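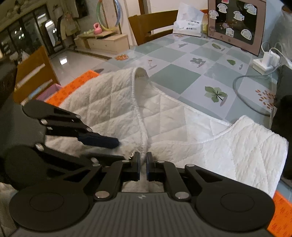
Unit 22 at the folding table, quilted pad in the jaws.

Hand-held gripper station check, home site
Site: Drollwood, front room
Project: Skarnum cloth folding
Equipment: Nuvar hand-held gripper, Unit 22, with its left-side partner
Type of check: return to use after a slow-release fault
Period: September 2026
Result: may be used, with the open points listed at the end

Background to this check

In July we had a run of slow releases on Unit 22. The operator let go of the trigger and the jaws stayed shut on the cloth for a moment longer than they should have, and on the last occasion the operator had already started to pull away, so the cloth came along and so did a mug that was standing on it. The mug broke on the floor and the operator got a small cut on the thumb while picking up the pieces. The cut needed a bandage and nothing more, I'm glad to say, but a gripper that doesn't let go when you ask it to is a fault we take seriously, and the unit was pulled the same afternoon.

Going back through the log we found 13 slow releases in 525 closings, nearly all of them on thick or quilted cloth. Only two had been reported when they happened. Please don't read that as a scolding. Each one was over in a blink and people were busy folding, and the old form had no line for it at all. The new form does (see 2.6) and I would dearly love to see it used, even for the ones that seem too silly to write down.

The Trindade workshop stripped the unit, found lint packed into the pivot on one side and a return spring that had gone weak, and replaced the spring. What follows is the check of the tool and the place it's used in, done together because the July trouble had a bit of both in it.

How to read the results: OK means fine as found. FIX means it was put right during the check. OPEN means it still needs doing, and the comment says by when.

Part 1. Before picking up the tool

1.1 Hands dry, rings and bracelets off, long sleeves pushed up or buttoned.
OK
Comment: A loose knitted cuff is the worst offender. It finds its way into the linkage sooner than you'd think.

1.2 Operator has read the July fault note and knows the stop word.
OK
Comment: The stop word is still "hold." We talked about changing it, as people say "hold" all day long when they're folding with a partner, but a new word would have to be learned by everybody and the old one has stuck. We'll look at it again when the next group of operators is trained.

1.3 Operator is rested and happy to start.
OK
Comment: A yes or no will do. You don't have to tell anyone why it's a no.

Part 2. The gripper

2.1 Body free of cracks, ribbed section clean.
OK
Comment: Wiped down with a barely damp cloth. Please keep spray cleaners away from it – one of the other units came back to Trindade with a sticky body and it took an age to get it clean.

2.2 Round discs on both sides of the body seated and not turning loosely.
OK
Comment: Checked by hand, both sides. If one ever rattles, stop and tag the unit. Don't push it back in and carry on.

2.3 Rivets in the linkage flush, none standing proud, none missing.
OK
Comment: Run a fingertip over the heads with the jaws open and your other hand well off the trigger. The left-side finger has rivets along its arms too, and they get the same treatment. I felt a slight roughness on one of those, looked at it under a lamp and found a bit of dried glue, which came off with a fingernail.

2.4 Pivots clear of lint and thread.
FIX
Comment: This is the one that got us in July, so I spent a good while on it. There was already a little fluff in the pivots after only a few sessions back in service, pale and soft, the kind that comes off cotton wadding. Brushed out with the small stiff brush. From now on the pivots are brushed before each session as well as after, and the brush lives in the tool case. It has wandered off to the kitchen twice.

2.5 Gripping pads attached along their whole length, no lifting at the corners.
OK
Comment: The blue pads are in good shape. They do pick up a shine with use, and a shiny pad makes people squeeze harder. Swap them when they go shiny and don't wait for a corner to lift.

2.6 Release test: close on a doubled quilted fold, let go, watch the jaws. Repeat with a single thin layer.
OK
Comment: No slow releases on either cloth. The old test was done on a strip of paper, which tells you next to nothing about a quilt, and the unit passed it on the very morning of the mug. So the test is now done on the thickest item planned for the session. If the jaws are slow even once, write it on the slow-release line, clean the pivots, and test again. Slow a second time and the unit goes back to Trindade, no arguing with it and no "just this last one."

2.7 Jaws meet evenly when closed on nothing.
OK
Comment: A hair of light showing at the tips is allowed in the Nuvar booklet. I'd rather hear about it all the same.

2.8 Squeeze force at the trigger feels normal.
OPEN
Comment: It feels a touch stiffer than before, which I would expect with a new spring, but I only have my own hand to go by. The workshop has a proper gauge and will send it with the next delivery. Until then keep sessions on Unit 22 to up to 80 folds, then change over or take a good break. Sore thumbs count as a finding, so tell us.

Part 3. The table

3.1 Glass top sound: no chips at the edges, no movement when leaned on.
OK
Comment: Edges felt all the way around through a cotton glove. Glass is a fair enough surface for folding, and the checkered tablecloth under it does no harm. Do set the tool down gently, though, and never drop it out of your hand to free a finger.

3.2 Nothing breakable standing on or next to the cloth.
FIX
Comment: After the mug this has become my favorite line. The framed picture and the paper bag were at the back of the table, and while both are a fair way from the working area, a big quilt can travel a long way if it's pulled. Both now go on the cabinet before a session starts. Drinks stay off the table altogether. I know, I like my coffee close by too.

3.3 Only the item being folded is on the work surface, the rest stacked to one side.
FIX
Comment: Orange cloths were lying partly under the white quilted pad. It's an easy habit to fall into when you have a pile to get through, but the jaws can take up two layers of different things and then you're tugging at a cloth you didn't mean to move. Moved to a chair. Please use the chair for waiting items.

3.4 Scalloped or bound edges kept clear of the linkage.
OK
Comment: Bound edges are bulky and like to ride up between the jaws. On the quilted pad, take the raised fold and stay away from the binding until the last turn.

3.5 Both fingers' paths clear of each other before closing.
OK
Comment: When the left finger comes in toward the same fold, pause until one side has a firm hold. A count of one is plenty.

Part 4. Power and cables

4.1 Cables not lying where the cloth will be dragged.
FIX
Comment: The gray cable curved across the right side of the table. A corner of the pad can catch it and bring the power strip along. Rerouted along the back and held with two soft ties.

4.2 Power strip and charger off the work surface.
OPEN
Comment: The white strip ought to be hung on the side of the table or put on a stand behind it, and we need a bracket that won't mark the wood of the chairs or scratch the glass. Bracket on order. In the meantime keep cloth a good arm's length from the strip, and unplug the charger by its body and never by the cord.

4.3 Cords and plugs free of damage.
OK
Comment: Looked over from end to end, and felt for warmth after a session. Nothing to report.

Part 5. The room

5.1 Floor dry and clear where the operator stands and steps.
FIX
Comment: The tiles are glossy and a plastic bag on tiles is as good as a roller skate. There was one on the floor to the left, now picked up. Socks only are not allowed during sessions – shoes or rubber-soled slippers, please.

5.2 Chairs pushed in or moved right out of the way.
OK
Comment: A chair halfway out is worse than either.

5.3 Toys and loose things away from the walking route.
OK
Comment: The hula hoop leans against the wall and the toys sit on the low cabinet, and that's a perfectly good place for them. If the hoop slides down, put it flat behind something before carrying on. Children and pets stay out of the room while a gripper is in anyone's hand, and that includes the ones who are "only watching."

5.4 Glare.
OK
Comment: The sliding door throws some reflections. Turn the lamp if it gets in your eyes, and don't shift your feet to dodge it halfway through a fold.

Open points

2.8 Trigger force to be measured when the gauge comes. Fold limit on Unit 22 stays until the reading is in.
4.2 Bracket for the power strip to be fitted when it arrives. Whoever is on that session signs it off on the back of this sheet.
Extra: the other Nuvar units on Skarnum are due the same spring check. Trindade has asked for them one at a time so that folding can go on, and the unit with the most quilt work should go first. Pack the pads separately, in the flat tin.

Any slow release, any pinch, any cloth that came along when it shouldn't have: write it down the same day, and call the site line if somebody is hurt, however little.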